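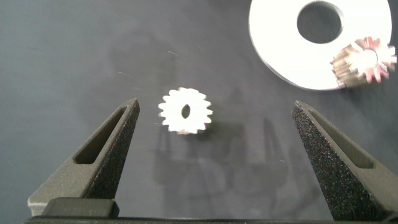 Dictionnaire étymologique des métiers et du petit commerce
Éditions Tivura, collection Luangrath, 500 notices, 33 euros

Compte rendu du service de documentation lexicale de Flusatano, septembre 2018

L'ouvrage publié par les éditions Tivura s'adresse aux bibliothèques, aux enseignants et aux lecteurs désireux de connaître l'origine des noms de métiers. Le service en a fait l'acquisition en juillet et l'a consulté dans le cadre de son travail courant de réponse aux demandes du public.

Chaque notice indique la forme moderne, les formes anciennes attestées, l'étymon et un bref commentaire sur l'évolution du sens. L'article « boucher », rattaché à « bouc », expose clairement le passage d'un animal particulier au commerce de la viande en général. L'article « épicier » est également réussi : le lecteur y suit l'élargissement d'un terme qui désignait le marchand d'épices, et le renvoi à « apothicaire » est bienvenu. On appréciera que les hypothèses concurrentes soient signalées comme telles, avec une prudence que les ouvrages destinés au grand public n'observent pas toujours.

Le traitement des féminins appelle davantage de réserves. Sur les 80 notices que nous avons relues en détail, plusieurs mentionnent la forme féminine sans préciser si elle désignait la commerçante ou l'épouse du commerçant. La distinction est pourtant nécessaire à l'interprétation des textes anciens. Les variantes régionales sont inégalement représentées – le domaine d'oc, en particulier, n'apparaît guère que dans les notes.

L'index des étymons latins et germaniques rend de réels services. Il permet de rapprocher « mercier » et « marchand », que l'ordre alphabétique sépare de quelques pages. La bibliographie occupe 50 pages ; son classement par siècle oblige cependant à connaître la date d'une étude pour la retrouver.

La version numérique, consultable au moyen du logiciel Zoreck, reprend le texte imprimé sans ajout. La recherche par forme ancienne y est rapide, mais elle ne tient pas compte des variantes graphiques, et une requête portant sur « espicier » ne renvoie pas à « espissier ». L'exportation des références n'est pas prévue.

La reliure est solide et le papier suffisamment opaque. Le corps des notes reste petit pour une lecture prolongée.

Avis du service : acquisition recommandée pour les salles de lecture, en version imprimée. Cote proposée : usuels, section langue française.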